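Mice, Pouches and Pencil Cases Sorted for Thursday Swap Table

By Yamila Núñez

The Trostholm reuse room will put a new batch of desk items on its swap table Thursday, with computer mice and small pouches making up most of it.

The room is on the ground floor of the former Gurkley stationery building, which opened in 1969. Residents can take up to two items per visit and do not have to bring anything in return. Doors open at 4 p.m.

Wallets and pencil cases are being stored upright in a wire mesh basket, so that people can flip through them without emptying it. The batch includes a red leather wallet with a strap closure and a navy blue zippered pencil pouch.

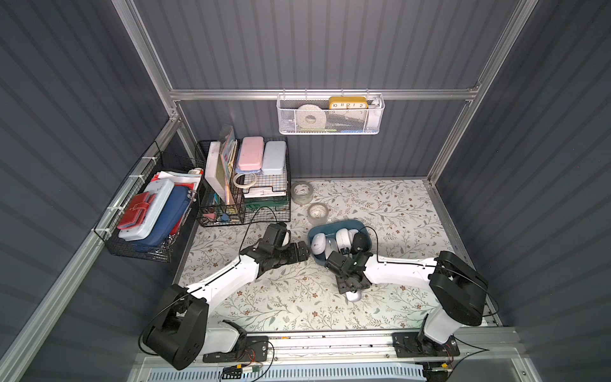
Mice get their own bin

Computer mice used to go in with chargers and cables. Brenda Valdebenito, who runs the swap table, said that made them hard to find and left the cords in knots.

"People would dig for a minute and give up," Valdebenito said. "A mouse is a small thing, but if yours quits the night before a school project, you want one."

They now go in a teal-blue bin, and the printed tablecloth stays on underneath. The cloth, a white one with a plant pattern, was a gift from Teresa Tomaszewski, who also sewed the curtains in the reading corner.
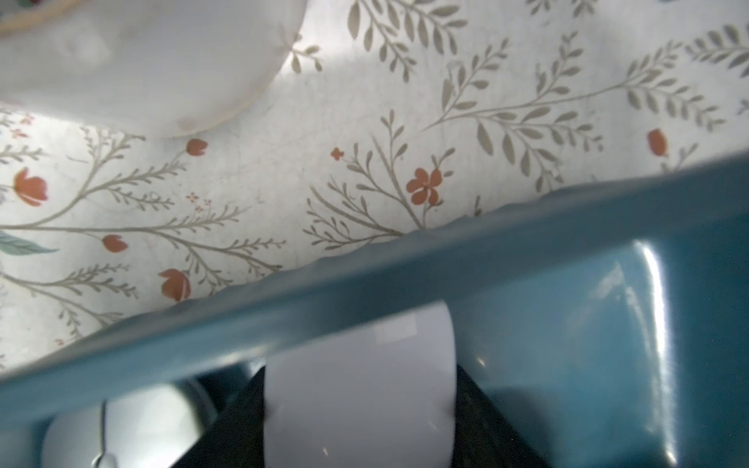

Valdebenito said the bin will stay at the same end of the table each week. Keyboards will remain on the floor shelf by the door, and anything with a cracked case goes to the electronics drop-off on Firunlow Street.

The mice are mostly white or gray. One of the white ones carries the Lecoo name. Visitors are asked to try a mouse on the test laptop before taking it home. 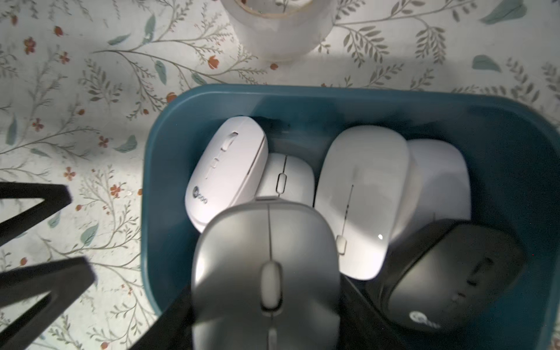
Can I drop off a mouse that needs batteries?

Take the batteries out first and put them in the collection tube at the front desk. If the mouse came with a USB receiver, tape it to the underside.

Drop-offs are accepted during open hours only. Items left outside the door overnight will be thrown out, Valdebenito said, after a bag of donated notebooks was ruined by rain in March.

Hipólito Insaurralde will be at the test laptop until 6 p.m. He can also check headphones and webcams.

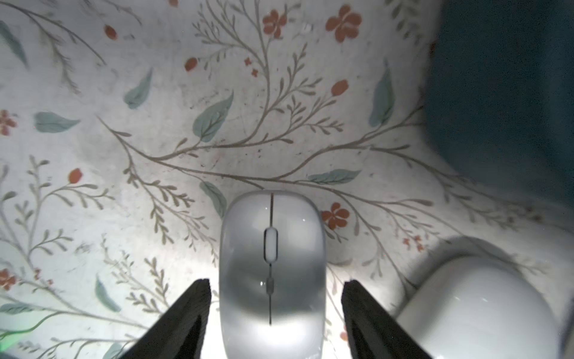 The room has a limit of 50 donated items per household each year. Larger donations from offices can be arranged with Cristóbal Alarcón at extension 2925.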